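Ticket 457: Vanity mirror leans forward, drawer on desk unit sticks
Product line: Kukero bedroom furniture
Opened by: Huguette Tanguy
Status: Solved
Last update: Jul 20, 2026

Hi Ristulura support! First off, I love this set. The white vanity with the oval mirror is even prettier than it was in the shop, and the desk with the hutch fits the room so well. Two small problems though. The mirror tips forward when I sit down, and the desk drawer stops almost 5 cm short of closing.

What I've tried so far: tightened both screws behind the mirror (still tips), took the drawer out and put it back (same), wiped the runners. I also moved the cardboard boxes away from the desk so I could get down and look underneath.

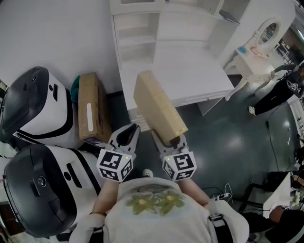
The floor is level, I checked it in two spots. Would a spacer help with the mirror?

Reply from Kimenberg service desk:
Hello Huguette, great notes, thank you! Please swap the short mirror screws for the 50 mm ones in bag 102. For the drawer, lift the front slightly and push until the left runner clicks.

Update from Huguette:
It clicked!! Drawer shuts all the way now, and the mirror stays put with the longer screws. So happy with it. One spare screw left over, I'm keeping it in the drawer.

Closed by customer.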